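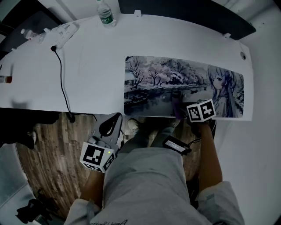 Station log, Morkura desk cell, 9/29/24

The gripper pair was inspected at the desk before use. The marker cubes were wiped, and the right finger was set against the mat to check its closing point. Travel read 377 counts against 424 in June, and the finger screws were tightened. A. Negi requests that the cable on the right gripper be replaced at the next service. Y. Pacheco will order the part from Flirnska. Left unit: no change.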